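Office Security Walk-Through Checklist, with Comments
Nilsuwan, Oltport office
Checklist version 7
Walk-through done: July 4, 2023, office closed for the holiday

Marks used: OK, FIX, WATCH, N/A. Comments are mine unless they say otherwise. If you disagree with one, write underneath it and leave the original standing.

I love doing this one on a holiday. The phones are quiet, every login on the system stands out, and I can crawl under desks without asking anyone to move their feet. There's a lot of good news in here compared with last time, so please read the OKs too and not just the FIX lines!

FRONT DOOR AND VISITORS

Door badge reader locks when power is pulled - OK
Comment: Pulled the breaker, door stayed locked from the outside and opened from the inside. Exactly what we want.

Old badges turned off - FIX
Comment: 2 badges belonging to people who left are still live. Neither has been used since the leaving date, I checked the log line by line. Turned both off on the spot. The fix still needed is on the form: the leaver form asks for the laptop and the phone but has no box for the badge. Add the box.

Visitor sheet kept out of view of other visitors - OK
Comment: The tear-off slips are a big improvement on the old open book, where anybody signing in could read who had been by that week and who they had come to see.

Visitor Wi-Fi password posted somewhere sensible - WATCH
Comment: It's on a card at reception, fine. It's also the same password as at the last walk-through, so let's change it when the new cards get printed.

LOGINS AND PASSWORDS

Second step turned on for email - OK
Comment: Everybody! Every single mailbox, including the shared ones, which were the hard part. I know the phone prompts were a pain the first week and there was grumbling in the kitchen, but this is the line I'm happiest about in the whole checklist. A stolen password by itself won't open a mailbox here anymore.

Second step turned on for Zesidard (billing) - FIX
Comment: On for the office staff, off for the outside bookkeeper's login. That login can change bank details on a supplier record, so it's the one I'd go after if I were a crook. Zesidard has the setting under the account menu and it goes on per user. Do this one first.

Password manager in use - OK
Comment: Good uptake. A few people still keep a couple of passwords saved in the browser from before. Use the import button, then clear them out of the browser. If you get stuck, grab me, I really do enjoy showing people this.

No shared logins - WATCH
Comment: The label printer account is still shared. It can't reach anything except labels. I can live with it, but write it down in the exceptions list so the next person doesn't have to rediscover it.

Admin accounts separate from everyday accounts - OK
Comment: Checked by looking at which accounts had opened email in the past month. No admin account had. Lovely.

EMAIL AND PAYMENT FRAUD

Outside-sender banner showing - OK
Comment: Tested from a personal address, with the display name set to look like one of ours. Banner came up yellow on the laptop and on the phone app.

Practice phishing message sent since last walk-through - OK
Comment: Sent in spring, a fake parcel notice. More people reported it than clicked it, and that has never happened here before. The first report came in before I had even closed the sending window! For the next one I want to try a fake invoice with a changed account number, because that's what the real ones look like lately.

Call-back rule for changed bank details - FIX
Comment: The rule exists and people know it. What's missing is the part about which number to call. The written version says "call the supplier to confirm," and a person in a hurry will use the number in the email, where the crook will pick up and be very helpful. Change the wording to: call the number already on file in Zesidard from before the request came in. If there isn't one, the payment waits.

For anybody who thinks this is fussy, the attempt we had last year was for $880. Small, dull, easy to wave through. The person who caught it did so because the supplier's name had a letter doubled. I still tell that story whenever I get the chance.

Report button visible in the mail program - OK
Comment: On laptops yes. On tablets it hides behind the three dots. Added a screenshot to the how-to page.

DESKS, MEETING ROOMS AND PAPER

Screens lock on their own - OK
Comment: Timed several. All locked when they should. Two laptops had a video player keeping the screen awake, closed it and they behaved.

No passwords on paper - OK
Comment: Looked under keyboards, inside drawers that were already open, on the backs of monitors and on the whiteboard. None found. This used to be the longest section of the report.

Customer papers put away - WATCH
Comment: Mostly great. One stack of signed forms was left in the tray of the big printer. Nothing terrible in it, names and addresses, but it would have sat there through a holiday with the cleaning crew coming and going. The printer can hold a job until you badge in, and I'd like us to turn that on for everybody. We've had the feature since the machine came and it costs nothing.

Tabletops checked for left-behind keys, drives and notes - OK
Comment: Check by hand as well as by eye, and run a palm along the underside where people stick things. Small USB drives are easy to miss against a dark surface and easier to spot on pale wood.

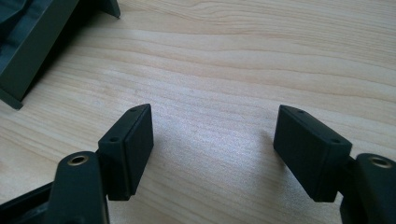
Light wood tabletop, grain running lengthwise.

Shred bin locked and not overfull - OK
Comment: Locked. Getting full, pickup is already booked.

Whiteboards wiped - FIX
Comment: The one facing the parking lot had a network sketch on it, readable from outside with ordinary eyesight. I went out and tried. Wipe it or turn it around. Taking a photo first is fine, just put the photo in the project folder and off your own phone.

LAPTOPS, PHONES AND UPDATES

Disk encryption on - OK
Comment: Checked from the console and then again on the machines themselves, and the two agreed. Recovery keys are stored where they should be. I pulled one at random and it worked.

Updates current - WATCH
Comment: Laptops good. The meeting room computer was behind by a long way because it only gets switched on for meetings and everybody hits "later." Guilty, I've done it too. Left it running through the walk-through and it caught up by the time I had finished the wiring closet. Suggest it stays on overnight at least once a month.

Lost phone steps posted - OK
Comment: The sheet in the kitchen is clear and short. Phone number on it is right, I rang it.

Personal phones reading work email are enrolled - OK
Comment: Matches the list.

NETWORK AND WIRING CLOSET

Closet locked - OK
Comment: Locked, and the key was in the key safe and not on top of the door frame. Progress!

Router and firewall software current - OK
Comment: Grurnell does these for us under the support contract. Their log shows the last update and the version on the box matches the log. I like that they write down what they changed in plain words.

Visitor Wi-Fi kept apart from office network - OK
Comment: Joined as a visitor and tried to reach the file server, the printers and the door controller. Got nowhere with any of them.

Blocked login attempts reviewed - WATCH
Comment: The firewall turns away up to 3,000 login tries in a day, nearly all of them automated junk trying names like "admin" and "test." It looks scary the first time you see it and it's normal for anything connected to the internet. What I'd like is for somebody besides me to look at the report now and then, so that an odd day gets noticed when I'm away. It's kind of fascinating once you start, so come and sit with me for one if you're at all curious.

Unlabeled cables - FIX
Comment: One blue cable goes from the switch into the ceiling with no tag. Traced it as far as the tile by the copy room and ran out of ladder. Ask Grurnell to follow it on their next visit. Until then its port is switched off, and if something of yours has stopped working, that's probably your cable and I'd love to hear from you.

BACKUPS

Backup ran last night - OK
Comment: Ran, finished, no errors.

Test restore done - OK
Comment: Picked an old folder of scanned contracts, restored it to a spare laptop and opened a handful of files. All opened and all readable. If you've never watched a restore work, ask to see one. It makes ransomware feel a whole lot less frightening.

One copy kept offline - WATCH
Comment: The offline drive is in the safe, and it was last swapped on schedule. The swap depends on one person remembering. Put it on the shared calendar with a backup person named.

Zesidard data exported separately - FIX
Comment: We trust them to keep it and we have no copy of our own. The export takes a few clicks. Monthly would be plenty.

IF SOMETHING GOES WRONG

Contact sheet printed and current - FIX
Comment: Printed, yes. The insurance policy number on it is from the old policy. Corrected in pen on the copy by the door, needs a fresh printout.

Staff know who to call first - OK
Comment: Asked people over the past couple of weeks as I bumped into them. Everybody knew, including the newest hire, who answered before I had finished asking.

Practice run held - N/A
Comment: Set for August. We'll use the "Zesidard is down and so is email" story. There will be snacks.

FIX ITEMS IN THE ORDER I'D DO THEM

Second step on the bookkeeper's Zesidard login
Wording of the call-back rule
Whiteboard facing the parking lot
Contact sheet reprint
Badge box on the leaver form
Zesidard export
Blue cable

Send me a note as each one gets done and I'll mark it on the wall copy.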